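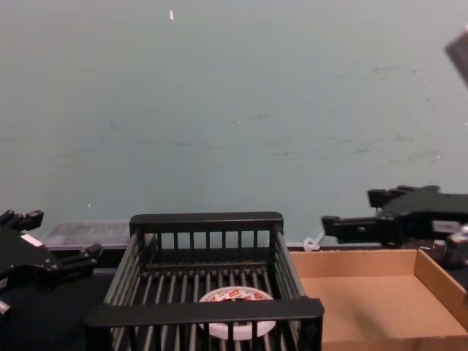
Tabletop workspace with basket

Unit 4: Restricted gifts and the wording of appeals
Course notes, revised September 2021
Tutor: Dorota Chmielewska

4.1 Scope of the unit

Unit 3 dealt with general giving, where the person who gives attaches no condition. Unit 4 deals with money and goods given for a stated purpose, and with the appeal notices that create such purposes. Gift tax reliefs are left to Unit 6. Students who missed Unit 3 should read its section on the meaning of a fund before going further.

4.2 Terms

Unrestricted fund: money that may be spent on any of the charity's objects.

Designated fund: unrestricted money that the trustees have set aside for a use of their own choosing. The trustees can reverse the decision, and the minute that does so should name the fund.

Restricted fund: money or goods that may be used only for the purpose stated by the giver or by the appeal. The trustees cannot lift the restriction by their own minute alone.

Endowment: capital that is to be kept. Not covered further in this unit.

The second and third terms are often mixed up in the accounts of small congregations. A line headed "roof fund" may be either. The heading does not settle it; the origin of the money does. If the trustees moved the sum from general collections, it is designated. If it came in reply to a notice asking for help with the roof, it is restricted.

4.3 How a restriction arises

A restriction can arise from a letter enclosed with a gift, from a form with a purpose ticked, from a grant agreement, or from the wording of an appeal. Spoken notices count as well, although they are harder to prove afterwards. It is good practice to write out the text of any spoken notice and file it with the record of the collection.

A wish is weaker than a condition. "I hope this will be useful for the lunch club" will usually be read as a wish. "For the lunch club only" is a condition. Between the two there is a good deal of doubtful wording, and the normal course is to ask the giver and keep the reply.

4.4 Worked case: the Losingate appeal

The Losingate congregation put out the following notice in May:

"We are collecting for new bedding for the Dodura night shelter. Please give what you can."

The collection came to £457. The bedding was bought in one order and £49 was left over. The treasurer moved the balance to general funds at the end of the month and used it towards the heating bill.

Points to note:

The notice names one purpose and one place. All the money received under it is restricted, including the £49.

Finishing the purchase does not free the balance. It remains in the restricted fund until it is spent on the same purpose or until the purpose is changed by a proper route.

The transfer should be reversed in the books. The heating bill then falls on general funds, where it belonged in the first place.

Further bedding for the same shelter, bought later, would be a correct use of the balance. Towels would be open to question. Students should be ready to argue the towels either way in class.

4.5 Wording for a fallback purpose

Most of the trouble in 4.4 could have been avoided with a second sentence in the notice. Manolakis suggests this form:

"If we raise more than is needed, or cannot go ahead, the money will be used for other work with homeless people."

The fallback should be close enough to the main purpose that a giver would not be surprised by it. "Any other purpose the trustees choose" is permitted in most cases but tends to reduce giving - it also makes the main purpose look doubtful. The fallback must appear in the notice itself. Adding it after the collection has closed has no effect on gifts already made.

4.6 Goods

The same rules apply to goods. Tins collected for a named food store are held for that store. Where goods cannot be used there, for instance items past their date or of a kind the store does not accept, record what was done with them. A single dated line in the stock book is enough.

Goods for resale need their own wording. If 100 per cent of the sale price is to go to the named cause, say so; if costs are to be taken off first, say that instead.

4.7 Exercise

Read the two notices in the Krajewska file and the one in the Skuvov file. For each, state the purpose, state whether a fallback is given, and redraft the notice in no more than 30 words. Bring two printed copies.

4.8 Reading

Markos Manolakis, class paper on appeal wording, sections 2 and 5. Section 3 may be left out. The sample fund ledger is at the back of the course folder and will be needed again for Unit 5.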